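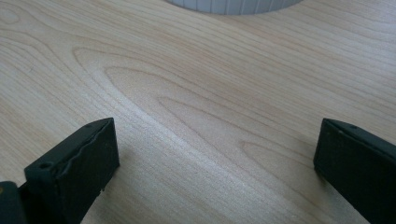
Wastascombe bench notebook, June
Subject: approach-phase pose drift over the wood tabletop, Ondar tracker build 549

Purpose of the session

The entry covers the investigation of the approach error reported against build 549. In the previous build, the tracked position of the gripper agreed with the bench reference throughout the approach. In build 549 the position agrees at the start and then slides sideways as the fingers come down toward the tabletop. The grip opening estimate is not affected. The fault is confined to position, with a small yaw component that follows it.

Configuration

Tracker: Ondar, build 549, default feature settings except where stated below.
Replay and scoring: Bunnag, current branch.
Downstream consumer: Sandlow planner, left running in log-only mode. No commands were passed from it to any hardware.
Feature budget: 2,000 per image before masking.
Image border margin: 80 pixels.

The exposure was fixed for the whole session. The gripper mask was the one generated in May.

Observations, morning

1. The drift was reproduced on the first replay. The estimate leaves the reference when the tabletop takes up most of the view and distant structure has gone out of it.

2. The number of accepted features stays high during the drift. The health check in Ondar looks at the count alone, and it therefore reports a good state for the entire segment. The Sandlow log shows that the planner accepted every pose without a warning.

3. The accepted features were plotted over the images. Most of them lie along the wood grain. A point on a long grain line is well located across the line and poorly located along it. Where the lines run close together and parallel, the matcher can move from one line to its neighbor at very little cost. The direction of the slide in the estimate agrees with the direction of the closely spaced grain.

4. A second group of features sits on the reflected light on the table surface. These move with the viewpoint and should not be treated as fixed points. The outlier test removes some of them. It does not remove those that move slowly.

5. A third group, smaller, lies on the ridges of the two fingers. The May mask stops short of the upper edge of the finger, and the uneven seam is picked up as texture. These features are stationary in the image whatever the gripper does, and they pull the estimate toward zero motion.

Change A: mask

The mask was redrawn with a wider border at both fingers and extended over the mounting part in the lower left corner. It was then checked at the open position and at the closed position. With Change A alone the drift begins later in the approach and reaches a smaller value. It is still present.

Change B: corner test

The threshold on the smaller eigenvalue was raised so that points with gradient in one direction only are dropped. The tips of the curved grain loops pass the new test and the straight runs between them do not. This is the intended behavior. The count fell sharply, in one stretch of the replay to 101, and the count-based health check raised a fault on a segment where the pose was in fact better than before. The check will need to be replaced along with the threshold.

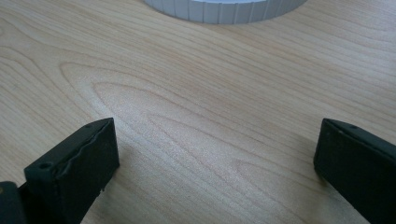
Open jaws over bare table, ribbed object at the top edge of view. Used for the Change B comparison.

The ribbed object deserves a separate note. Its vertical ribs are evenly spaced and give strong responses, many of which survive Change B. They are also alike, and a match displaced by one rib scores nearly as well as the correct one. In two replays the yaw component stepped suddenly in a manner consistent with such a displacement. The ratio test was tightened for this reason, and the steps did not return in the replays completed before noon. That is too few to close the point.

Change C: weighting

Each remaining feature was weighted by its own covariance in place of the uniform weight. The run time increased slightly and remains within the allowance for the tracker thread. With A, B and C together, the final position error at the end of the approach was almost the same as that of the previous build. The error in the middle of the approach is still larger.

Inertial term

It was proposed at the bench that the inertial term be given more weight when the visual information matrix is poorly conditioned. The condition number is already computed in Ondar and discarded. Exposing it would serve both this purpose and the new health check. A branch has been opened. No results yet.

Status of the planner

Sandlow should not use build 549 for approaches over bare wood until the health check has been changed. The log-only setting has been left in place on the bench machine. Colleagues who need the planner live should load the previous tracker build and record that they have done so.

Open items

Replace the count threshold with a test on the condition number.
Repeat the ribbed object replays with the tightened ratio test, including reversed playback.
Regenerate the mask from the finger model so that it follows the grip opening.
Add the approach segment to the Bunnag regression set. It currently contains only cluttered tables, and the fault passed through it unnoticed.
Confirm whether the extrinsic calibration was repeated after the fingers were last refitted. The calibration sheet has no entry.

Replays are stored in the Wastascombe bench folder under the build number. The afternoon runs with the inertial branch will be entered on the next page.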